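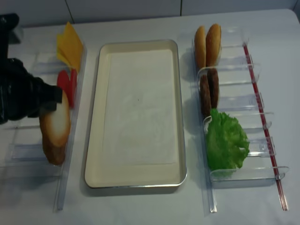
预告片把电影剪没了,这话我憋了很久,今天写出来。上个月看完《Odmont》正式预告,3分钟,关掉网页以后我坐在那儿想,还有什么是我不知道的?想不出来。谁失踪了,知道。谁回来了,知道。姐姐在码头上打了妹妹一耳光,知道,而且看了两遍,一遍正常速度一遍慢动作。现在的预告片就是把一个汉堡拆开给你看,芝士片一格,番茄片一格,一片一片竖着插在透明架子里,面包剖开,白的那一面都露着,该有什么一目了然。然后问你,买不买票。我说我都看完了啊,我还买什么。料都在,就差夹起来咬一口,可咬那一口的惊喜已经提前花掉了。

先说清楚我不恨预告片。我小时候去电影院最怕迟到,怕的就是错过正片前面那几条。灯刚暗,屏幕亮起来,完全不知道要放什么,一个男人在雨里跑,一扇门,一句没头没尾的台词,片名,没了。出来跟同学猜半年。猜得全错。猜错了也高兴,因为正片放出来跟自己想的完全两回事,等于白赚一部电影,我脑子里那部也算一部。

现在谁还猜。

《Odmont》我还是去看了,首周末,朋友拉着去的。一百分钟的片子,前四十分钟导演Lilian Mushi在很耐心地铺一件事:大家都以为Rehema Kariuki演的那个妹妹死了。葬礼拍得真好,没有音乐,就听见椅子响。镜头在母亲的手上停那么久,我知道她想让我难受。可我难受不起来。我在预告片第二十几秒就看见妹妹活着站在码头上了,头发都剪短了。整个葬礼我都在等她剪头发。

这是多大的浪费。一个导演花四十分钟搭的东西,一个剪预告的人用一秒钟给推倒,推倒了还要配一声“咚”。那个“咚”现在每条预告都有,你们肯定听过,画面黑一下,咚,再黑一下,咚。我现在听见就烦。

有人会讲,好电影不怕剧透。这句话我听得耳朵起茧。道理我懂,好片子看第二遍第三遍照样好,我自己有几部片子翻来覆去看,台词都会背。可是第一遍只有一次啊。第二遍的乐趣是第二遍的,看伏笔,看演员早早就藏好的小动作,看自己当初有多傻。你得先有第一遍,先傻过,第二遍才有东西可看。预告片把第一遍拿走了,让所有人直接从第二遍看起,还说这不影响。怎么不影响。

还有人讲,那你别看预告不就完了。说得轻松。我试过,真的试过,从六月开始试。打开Illus想补一部旧片,首页还没加载完,顶上那个大横幅自己就播起来了,有声音的。我赶紧找静音,找静音的工夫男主角已经中枪了。换成手机,手机刷两下,又是,竖屏版,字幕打得比人脸还大,生怕你没看懂:“他才是真正的父亲!”感叹号是他们加的不是我加的。去电影院总行了吧,买的是别的片子的票,坐在那儿,灯一暗,躲都没法躲。我有一次真的把眼睛闭上、手指头塞进耳朵里,旁边一个小孩盯着我看,他妈妈把他往另外一边拉了拉。

三十几岁的人了。

再说一个更可气的,预告片前面的预告片。不知道谁发明的。你点开一条预告,先来几秒钟快切,爆炸、接吻、坠楼,然后出一行字“正式预告,现在开始”。我已经点开了!我人都在这儿了!你还要拿预告来预告预告。说是怕人划走,短视频时代嘛,头几秒抓不住人就没了。好,那照这个逻辑,预告前面的预告也嫌长怎么办,再给它做一个?最后剩一帧,一帧里头男主角中枪,女主角活着,凶手在后面笑,片名压在上面,齐了,大家散场。

我去问过懂行的人。以前的同事,后来去做宣传物料了,名字不写了,写了他不好做人。他讲得很坦白,试映问卷摆在那儿,给两组人看两版预告,一版藏着掖着,一版全抖出来,看完全抖出来那版的人更多勾“想看”。数字就是这样,你叫他怎么办,老板看的是数字。我说那勾了想看的人后来真去看了吗,看完满意吗。他说那是另外一张问卷,不归他们部门管。

我觉得问题全在这句话里。做预告的只对“想看”负责,不对“看了”负责。票卖出去那一刻他的活就干完了,后面一百分钟你坐在里面什么感受,跟他没关系。所以最好的镜头一定会被拿走,最贵的、最惊人的、演员哭得最狠的,都拿走,放在最前面当样品。哪怕那个镜头在片子里是第九十分钟。第九十分钟的东西你放到第一分钟给我看,前面八十九分钟干嘛用的?

喜剧更惨。悬疑片你剧透了我好歹还能看看演技,喜剧片的笑话就那么几个,全给你搁预告里了。去年底那部讲婚礼策划公司的,我就不点名了,预告里五个笑话,笑得我在地铁上出声。买票进去,全片就这五个。全场都在等,等到那句台词出来,没人笑,大家一起“哦”了一下。那种“哦”你们听过没有,特别泄气,像热水瓶塞子拔出来气跑了。后排有个大哥干脆提前把台词念出来了,念得还挺像。

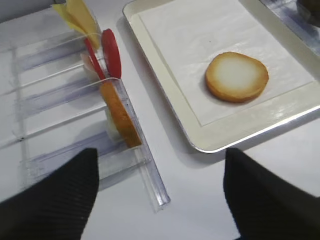 架子上的芝士片和番茄片。

我也不是没见过好的。Arkville那个小影展,规模很小,在一个旧会堂里头放片,椅子硬得要命,我去年陪朋友去过一趟。他们放片之前也有预告,可是有个规矩,预告里的画面只许从影片开头一小段里面剪。就这么一条规矩,效果大得吓人。所有预告一下子都变得好看了,因为剪片的人没有高潮可以偷,只好老老实实拿气氛来勾你。一个女人在厨房洗杯子,洗了很久,电话响,她没接。片名。我当场就想看。后来真看了,电话是谁打来的一直到很后面才讲,我坐在那把硬椅子上完全忘了屁股疼。

其中有一部动画,预告只有23秒,一句台词没有,一只鹅走过结冰的河。走过去了。完。我朋友当时凑过来说就这?第二天她自己排队去了,排在我前面。

所以你看是做得到的。技术上一点难度都没有,反而省事,少剪几刀。难的是有人愿意担那个风险。大片动辄多少钱砸下去,谁敢赌一只鹅。我理解。我真理解。但是我也想请那些做决定的人理解一下我们,我们买票也是赌,赌一个晚上,赌停车费,赌保姆钱,赌第二天早起上班犯困。我们愿意赌,就是图个不知道。你都告诉我结果了,那我图什么,图爆米花吗,爆米花家里也能做。

也有导演在反抗的。据说Lilian Mushi自己就对《Odmont》那条预告不高兴,映后谈的时候有观众举手问,她拿着话筒沉默了一会儿,说“我是在我外甥女的手机上看到的”。就这一句。全场都听明白了。合同上写着,宣传物料归发行方,发行方是Kalogeropoulos,导演能提意见,提了人家也可以不听。码头那个镜头,她说拍了好多天等一个阴天,等那种光。等来了。然后在外甥女的手机上,竖着的,两边都裁掉了,海没了,就剩两张脸跟一行大字。

我听了心里很不是味道。

Rehema Kariuki在旁边打圆场,说至少大家都知道我没死,我妈也放心了。大家都笑。她这人真会说话,难怪片子里那么难的角色她压得住。可是笑完了我还是替她可惜,她在码头出场那一下子,转身,一句话不说,按道理全场应该倒吸一口气的。我那一场没有人吸气。有人在看手机。

再讲讲观众自己,也别光骂片方。我们也有责任的。预告一出来,几个小时之内就有人逐帧截图,箭头、红圈、放大镜,左下角那个杯子为什么换了位置,后面墙上的照片是谁。拆得比片方还干净。我也点进去看过,看得津津有味,看完又后悔。然后正片上映了,这帮人第一个出来讲“果然猜到了,没意思”。哥,你当然猜到了,你拿放大镜猜了三个月。考试先偷了卷子,然后嫌题目简单。

还有家里人。我太太就是另外一派,她看电影之前一定要把结局查清楚,狗死不死,孩子有没有事,查完了才肯买票。她说知道了心里踏实,才能好好看。我以前跟她吵,现在不吵了,她有她的道理,她是自己去查的,主动去翻的,那叫选择。我反对的是不给我选。结局放在一个地方,谁想知道谁去拿,行。结局拿个喇叭对着大马路喊,这就不行了嘛。餐馆门口贴菜单我没意见,服务员追出来把菜嚼给我看我有意见。

那到底要怎样。我也不是光发牢骚,提几个,说得不周全的地方大家包涵,我这篇赶着交。

平台首页自动播放那个,能不能默认关掉。Illus的设置里其实有这个开关,藏得很深,在“账户”下面的“播放”下面的“其他”下面,我找了一个晚上。找到了,关了,过两星期更新一次,它自己又开了。我再关。它再开。我现在跟它是这样一个关系。

电影院呢,能不能把正片几点几分开始写在票上。真正的开始,扣掉预告跟广告以后的。现在票上印七点半,七点半进去放的是汽车、饮料、保险、预告、预告、预告。怕被剧透的人可以晚点进,爱看预告的人照样早点进,谁也不碍着谁。我们家附近那间影院我跟前台提过,那个小姑娘很客气,说帮我反应上去。反应了没有不知道,票上还是七点半。

片方那边,我要求很低。后半部分的画面别放。就这一条,跟Arkville学。哪怕学一半呢。前半部分随便你剪,爆炸也行,接吻也行,咚也行,咚几次都行,我忍。后面那一半给我留着。实在觉得前半部分没有东西可剪,剪不出一条像样的预告来,那恐怕要回头看看片子本身了,前一半一个拿得出手的镜头都没有,这个问题预告片解决不了。

做影评的同行们,我也说一句,包括我自己。标题里不要写“结尾反转”。你写了反转,就等于告诉人家有反转,人家进去从头到尾就在防反转,看谁都像凶手,看那个送牛奶的都像凶手。我以前写过好几次这种标题,点击是高,高了100多个评论,一半在骂我。骂得对。我道过歉了,在这儿再道一次。

上周一晚上我做了个试验。随便挑了一场,片名没听过,导演没听过,海报没看,卡着点,预告放完才溜进去的,弯着腰找座位,踩了一个人的脚,不好意思啊那位先生。片子说老实话一般,中间还有点闷,讲一个修钟表的老头儿跟他房客。可是我不知道它要往哪里走。真的不知道。老头儿上楼梯,走得很慢,手扶着墙,我整个人往前坐,手心出汗,就怕楼上有什么。楼上什么都没有。他就是上楼关个窗。

窗关上了我松了一口气,旁边那位被我踩了脚的先生也松了一口气,我听见的。片子要是有预告,那段楼梯大概会剪进去,配上咚,然后切一个尖叫,哪怕尖叫是从别的地方借来的。我就会知道,或者以为自己知道。那口气就没了。

散场我在大厅等太太来接,屏幕上又在放《Odmont》,码头,耳光,慢动作。有两个学生模样的站在那儿仰头看,一个跟另一个说,哎,她没死啊。我张了张嘴,想说别看了,已经晚了。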